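Seat screen vs. streaming to your own tablet on long flights?

Asked Sunday, February 2, 2025 in Flying / On board

Flying Salholm to Tamuno with Imness Air next month, 18 hours counting the stop. Their site says some planes have seat back screens and some only have the Zulto streaming thing, where you watch on your own tablet. No idea which one I get. Do I need the app before boarding? And is the wifi free for it or do I have to buy a pass. Two kids with me so I really need this to work.

3 answers

Answer 1 (accepted)
Get the Zulto app at home. You can't download it once you're up there, the onboard network only does movies and the map. No pass needed for that part, the pass is for regular internet. Steps:
turn on airplane mode
turn wifi back on, join the Imness network
open the app, put in your seat number
The older planes have the screens, newer ones are streaming only — check the seat map in your booking, there's a little TV icon next to the rows if you have screens. They swap planes sometimes tho so get the app either way. Flew it in October and we got swapped at the gate.

Answer 2
bring a charger. the usb port at my seat was so slow, tablet went from 40 percent to dead in the second movie while plugged in. Also the kids section is pretty thin, same cartoons both ways

Answer 3
Agree on the app. Two tablets on one booking is fine, did that with mine. Each one needs its own seat number or it kicks the first one off. Took me almost 2 hours to figure that out. Wired headphones are handed out but they wont fit a tablet with no jack, so pack your own. And download a few shows before you go, the stream drops out during announcments and sometimes doesnt come back til you restart the app.

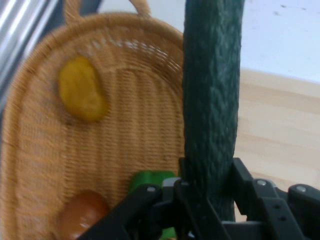 Does the streaming work while the plane is still at the gate?

Usually only after takeoff. The crew switches it on once you're up, and it goes off again before landing, so have something saved on the tablet for the wait.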